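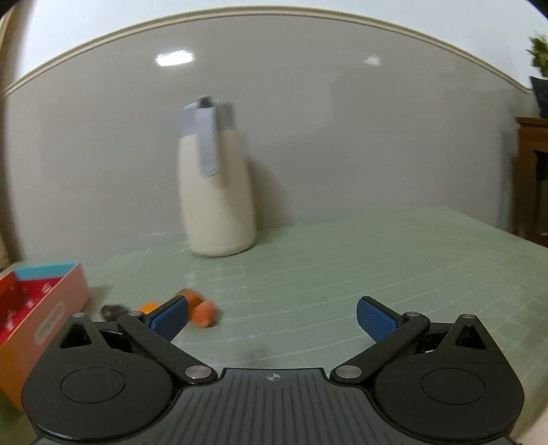 Marta Yurchenko

Updated August | 3 comments | 40 shares

Zhuravel: small chores at the kitchen table

This is the README for the Zhuravel set, a collection of short recordings of household tidying. I put it together to answer a narrow question for myself: can a robot clear small food items off a family table yet, using only what it learned from people doing the same job by hand? The short answer is sometimes, if the items are round.

What's in it

3771 episodes, recorded in homes in Stuvthorpe and Pledbridge. An episode is one person doing one small job with a hand-held gripper, start to finish. The jobs are picking things up and putting them in a container, moving a container to another spot, wiping, and folding small cloths. 1100 of the episodes are the pick-up job, and most of this page is about those.

There is no robot in the recordings. A person holds the gripper and does the work, and the video and the jaw opening are saved together. The robot only comes in at testing time, with the same jaws and the same blue pads on its wrist.

The pick-up job

Small fruit and similar items are put on a table near an open box. The person picks them up one at a time and puts them in the box. Anything else that lives on the table stays where it is, so a thermos jug at the back is something to work around. I asked people not to clear up before recording. Most kitchens have a jug on the table, and a method that needs a bare surface is not much use at home.

The boxes are whatever the household had. Some are old packaging with bright printing on the inside, which gives the model more trouble than a plain box does. Tables are whatever was there too. Shiny oilcloth is common in the set, so expect reflections.

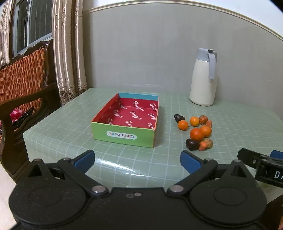

RESULTS SO FAR

I trained one model on the pick-up episodes and ran it on an arm in a kitchen it had not seen. 40 attempts, one item per attempt. It got the item into the box in 30 of them.

Round citrus was the easy part. The jaws close, the pads give a little, and the fruit comes up. Dates were worse. They lie low, and the arm tends to close just above them. Wrinkled dried fruit was the worst of all, and small pieces sitting right against a bigger one often got pushed away while the arm went for the neighbor.

It is also slow. A person clears a table like this while talking about something else. The arm stops before each pick, corrects, stops again. I would not call it a working chore robot. I would call it a decent start on one part of one chore.

Shop floor

People ask if the same thing would work in a packing room. I tried a short run at Cetonent, sorting small parts into trays, and left those recordings out of this release. The parts there are all alike and arrive in the same spot, so a fixed machine already does it well. The home is harder and that is where I think the data is worth collecting.

Known problems

- The lens is very wide. Straight edges bend near the sides, and you should correct for that or train on it as it is - don't mix the two.
- Item names were typed by the people recording. You will find "orange", "mandarin" and "kumquat" used for things of much the same size.
- Some episodes start with the item partly hidden behind a pad. I kept them.
- Light changes a lot between homes. Curtains open, curtains closed, ceiling lamps on the wall.

Using it

Read the task list first, then split by home. If you split by episode, the same table ends up in both training and test and your numbers will look better than they are.

Comments (3)

pallet_jack
Did you try softer pads for the dates? We had the same closing-too-high trouble with rubber grommets and it was the height estimate, the pads were fine.

Marta Yurchenko
Same pads throughout. I suspect height too. Will look at it Monday.

oonaw
Splitting by home dropped my score a lot. Thanks for the warning, I guess.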